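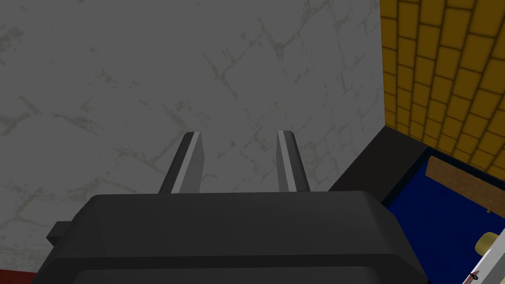

Forty days without buying lunch

So I did the thing I've been threatening to do since last summer and packed my own lunch for 40 days straight. Work days, I mean, I'm not a monster (weekends were a free-for-all and there was a lot of pizza).

The first week was great! I made a giant pot of lentils with carrots and felt very smug at my desk. By the second week I would have traded my shoes for a burrito. The trouble with lentils is that a giant pot of them stays giant for a very long time.

What saved me was Clémence Vidal's cold noodle recipe, which she wrote on the back of an envelope for me in July and which I then lost for months. It was in the blender box. Soy sauce, peanut butter, lime, whatever crunchy vegetable is about to go soft in the drawer. I double the lime. She doesn't approve.

Now the money part, because my brother asked: I kept $651 in my pocket, and that's after groceries. I'd bet him I wouldn't even hit 600, so I owe him dinner, and there goes a chunk of it.

Am I going to keep going? Mostly. I want one bought lunch a week, and I already know it's the burrito. Next up is breakfast, and if you have a muffin recipe that takes under 30 minutes, please send it my way.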